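Bunholm Short Film Evenings - Questions and Answers
Updated 2018-05-17

What can I submit?
Any film of up to 20 minutes. We accept fiction, documentary and animation. It must be finished, with final sound. Please do not send us rough cuts, even very good ones.

Do I need to have subtitles?
If the spoken language is not English, yes. Please burn them into the picture. Separate subtitle files made us trouble with the projector at Pekari last year.

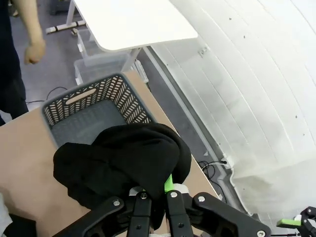 How do I send the film?
Upload one file and write the title of the film in the file name. The limit is 2 GB. We do not take discs anymore.

Is there a fee?
No. We also do not pay for screening, but each director gets two free tickets.

Who selects the films?
Priit Baranauskienė makes the program together with two people from the Luik film club. They watch every film until the end. You will get an answer by e-mail in July, also when the answer is no.

Where are the screenings?
In the small hall of Curnis. It has 70 seats and the doors close when the first film starts - latecomers can enter only between films.

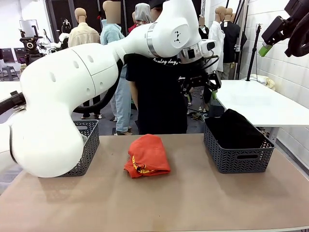
Can I check my film before the audience comes?
Yes, on the same day in the afternoon. Write to us first, so we can give you a time. We check picture, sound level and the first minute of subtitles.

Can I show the film somewhere else before?
Yes, we do not ask for a premiere. Films which are already free on the internet are also fine.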